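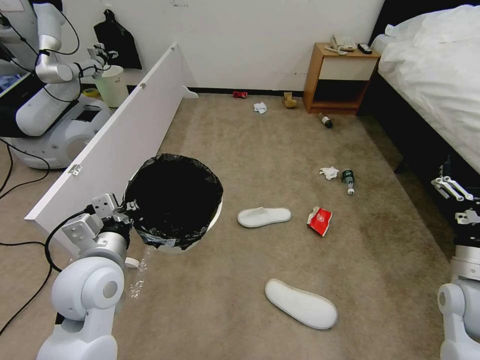
Plilirley issue tracker
Ticket: Clear bottles lost from the object list after pick-up
Component: perception / task planner
Opened by: Iara Durán
Assigned to: Gaurav Negi
Priority: medium
Status: closed, with one follow-up

Iara Durán wrote:
Hello everyone, and sorry in advance for the length of this, I wanted to get it all down while I still remember it. I'm working through the room tidy-up task on the two-arm robot and the planner keeps changing its mind in the middle of a trash run. It picks up a clear bottle, carries it toward the bin, and then a moment before release the task tree jumps back to "search floor" with the gripper still closed. The arm holds its pose and the head starts scanning the carpet again as if there were no bottle at all. I have to cancel by hand and open the gripper from the console.

The odd part is that it only does this with bottles that have no label on them. Give it the one with the green label and the run goes through. Same with the brown glass bottle, the red can and the crumpled napkins, all of those go in happily.

What I have tried so far:
- restarted the perception node, no change
- restarted the planner, no change
- cleaned the head camera lens (it needed it anyway!)
- slowed the approach to the bin, which made it worse, if anything

The log from one of the bad runs looks like this:

[planner] grasp confirmed, object class bottle
[planner] moving to pre-release pose
[tracker] object in hand: confidence low
[tracker] object in hand: dropped from list
[planner] no held object, returning to search floor

Gaurav Negi wrote:
Thank you Iara, this is a lovely clear report and please never apologize for the length. Could you tell me which tracker build you are on, and whether the "trust gripper width" setting is on or off? It lives in the hand section of the config, near the bottom, and it's very easy to miss. I missed it myself for most of last September.

Iara Durán wrote:
I'm on the Hustaden build. The setting is off. I didn't know it was there, and I don't remember anyone turning it off, so I suppose it came that way.

Gaurav Negi wrote:
Right, then I think I can see what is going on. After the grasp, the tracker keeps asking the head camera whether the object is still there. With a clear bottle over a pale carpet there is hardly any edge for the detector to hold on to, and the score slides down. Once it has been under the threshold for 300 milliseconds the tracker removes the object, and the planner believes it. That would also explain why going slower hurt you: you were giving it more time to lose faith.

Please turn the setting on and run the same task again. With it on, the tracker keeps the object as long as the fingers are stopped wider than their fully closed position, whatever the camera says.

Kamonchanok Petchrat wrote:
Jumping in from the planning side, hope you don't mind. Even with the tracker fixed, I don't like that the planner goes off to search the floor with a closed gripper. It ought to stop and ask for a fresh gripper reading first. I have put a small check into the Phetsri branch which does that. It retries 2 times and then pauses for the operator. Iara, if you have the patience, could you run one set with only the setting and one set with both?

Iara Durán wrote:
Of course, happy to. Results, June 25, 2022:

Setting on, old planner: 9 runs with the clear bottle, all released over the bin.
Setting on, Phetsri branch: 9 runs, all released over the bin, and the new check was never triggered.
Setting off, Phetsri branch: paused and asked me what to do, just as Kamonchanok described. The message on the console is a bit stern but I got used to it.

One small thing I noticed along the way. The tracker log now fills up very quickly, with a "camera disagrees with gripper" line on every cycle while a clear bottle is in hand. My log reached 4000 lines before lunch.

Gaurav Negi wrote:
Wonderful, thank you for doing all three. I'll make "trust gripper width" on by default in the next build and merge Kamonchanok's check alongside it. The log line should print once per grasp, so I'm opening a follow-up for that and giving it to Anong Suksawat, who knows the logging code far better than I do. Closing this one. Do reopen it if a clear bottle goes missing on you again.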